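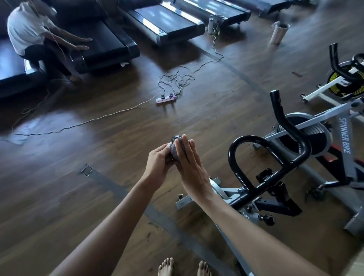
Skolari Parallel Psalter, two-volume study edition

Hebrew, Greek and plain English on facing pages, with notes
Publisher: Flanitz
Binding: sewn, cloth over boards
Extent: 1,590 pages across 2 volumes
Ribbons: 7 (four in the first volume, three in the second)
Notes on the text: 367
Slipcase: included
Availability: in stock, posted every Wednesday

Overview

The Skolari is a psalter for people who like to see what the translator was looking at. The Hebrew sits on the left-hand page, the Greek runs in a narrower column beside it, and the English has the whole of the right-hand page to itself. Notes go at the foot. They're set in a different typeface and a different colour of ink, so you'll always know whether you are reading a psalm or reading a man with opinions about a psalm.

You don't need Hebrew or Greek to use it. Plenty of our customers have neither and get along fine with the English and the notes. A few have told us they mean to learn. We wish them well and also sell a grammar.

What the notes cover

Mostly the awkward spots. Where the Hebrew is damaged or simply odd, the note says so and tells you what the Greek translators made of it, which is sometimes a help and sometimes a second problem. Where a word turns up only once in the whole Hebrew Bible, the note owns up to it. "Selah" is left as it stands. The note on it is short, on the grounds that a long one wouldn't know any more.

The notes don't tell you how to pray, what to feel, or which verses were secretly written about current events. If that's what you're after, there are other books, and most of them are cheaper.

Numbering

Both systems are printed. The Hebrew number is in the outer margin and the Greek number is beside it in smaller type, in brackets. Anyone who has tried to follow a psalm in one book while the rest of the room is in another will know why. Psalms 9 and 10 are shown as two poems with a note on the case for one, and the same goes for 42 and 43.

Verse numbers follow the Hebrew, so the headings count as verses where the Hebrew counts them. Your pew Bible may be a verse behind. Let it be.

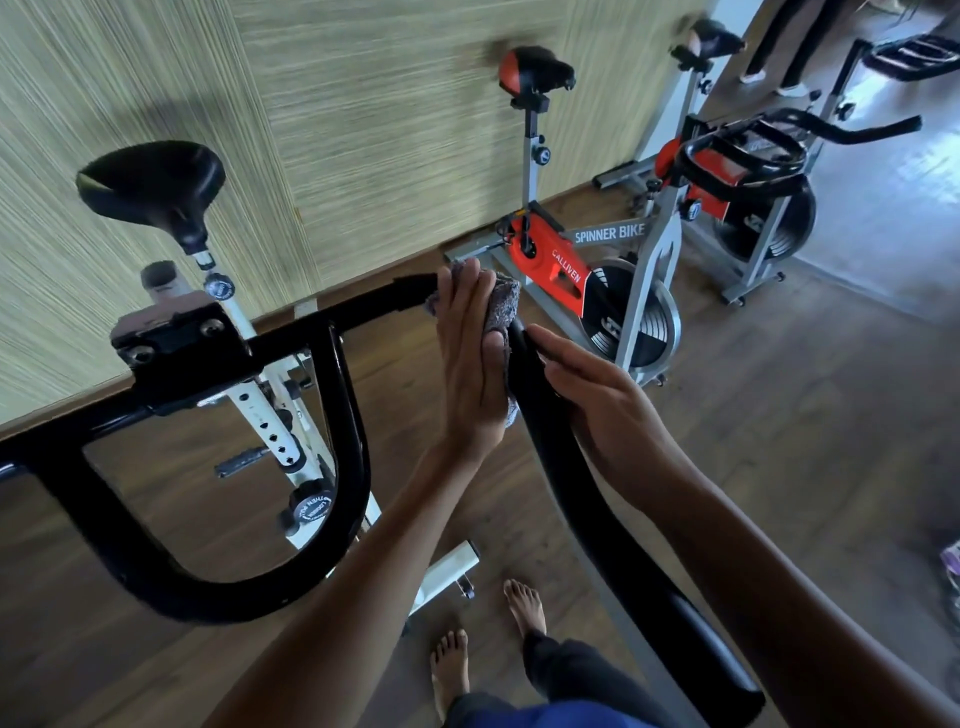

Witold Cieślak

I was asked for a few words on the translation and told to keep them cheerful.

I began with the idea that I'd revise an older English version and be finished by September. I kept finding sentences that sounded lovely and that I couldn't get out of the Hebrew however I leaned on it. In the end I put the older version in a cupboard and started from the first psalm again.

My rule was to let a rough line stay rough. The psalmists change speaker without warning. They start out addressing God, break off to abuse their enemies, and come back as though nothing had happened. Most English versions smooth this over with a "he says" here and a tidy "but" there. I've left the joins showing. Readers who find the going bumpy in Psalm 68 should know that I did too, and that the note there is the longest in the book.

Where I've had to guess, there's a small raised circle after the word. My editor, Tadeusz Adamczyk, thought there were too many circles and asked if I could be surer of things. I went back and took out three. He then read the Greek again for himself and put two of them back in.

I've kept the cursing psalms entire. I don't much like them. They weren't mine to trim.

Paper, print and binding

The paper is Naciri cream, opaque enough that the Hebrew on one side won't haunt the English on the other. It takes pencil well. It takes fountain pen less well, and highlighter is between you and your conscience.

Both volumes are sewn in sections and will lie open on a table from the middle onwards. Near the start and the end they need a hand, or a mug. The spine is rounded and lettered in Hebrew and English, and the Hebrew is the right way up, which we checked after an earlier title.

The first volume ends after Psalm 72, where the text itself says the prayers of David are ended. (They aren't. There's a note.) The second volume is fatter as a result, and the slipcase was made to suit, so please don't write to us about a wobble if you put them in the wrong way round.

The Bilano stand

Sold separately. The Bilano is a folding book stand with a deep lip and two page-holders, and it will carry either volume open. It won't carry both at once. It has been tried by a customer who returned the stand, with a letter.

Questions we get

Is there a one-volume edition?
There was a trial copy. It was hard to lift and harder to shut.

Is there an English-only printing?
Yes, in paperback. It has the translation and the raised circles but none of the notes, so you can see where the translator was guessing but you won't find out what.

Is it approved for use in services?
It's a study edition. Ask whoever decides these things where you are. Some readers do use it aloud at home and report that it goes better slowly.

Are the superscriptions translated?
All of them, including the tune names, as far as anyone can translate the name of a tune that's been lost. "The Doe of the Dawn" is one of the clearer ones.

Can I send in corrections?
Please do. Give the volume, page and line. Misprints are fixed at the next printing. Differences of theology are read with interest and put in a separate folder.

Returns

Unmarked copies can come back in the slipcase they left in. We can't take back copies with notes in the margin, although we have sometimes enjoyed reading them.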